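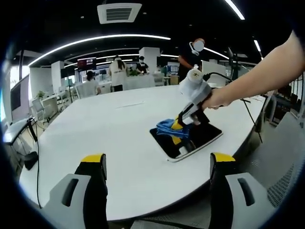
Notebook 2, p. 80

Tuesday, cloth demos for Rarkeo. Lovely session! Natalia and I both had a gripper at the big white table with the blue cloth and the black pad. I kept closing too early at first (old habit from the Twal jig), but going in slowly with the yellow tips low gives a really nice pinch, and the folds bunch up where you want them.
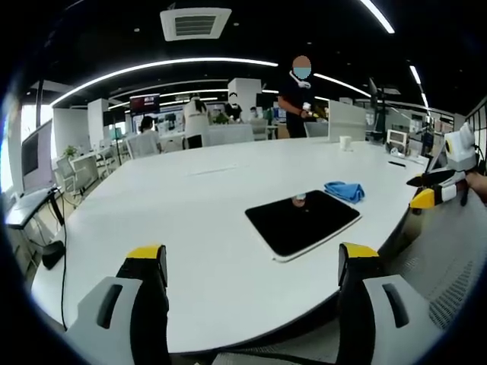 Cloth off the pad

Start with the cloth beside the pad and come at it from the near side. Cường wants the approach angle varied more, and I think he's right – nearly 3,000 demos in and too many of ours look alike. The waffle texture is great to grip, so I'd happily keep this cloth

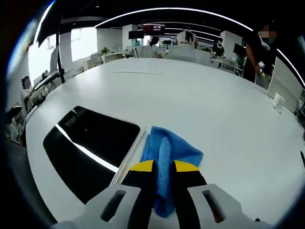
for the next batch as well, and try a smoother one after that. Ask Ifeoma about glare on the pad before we train.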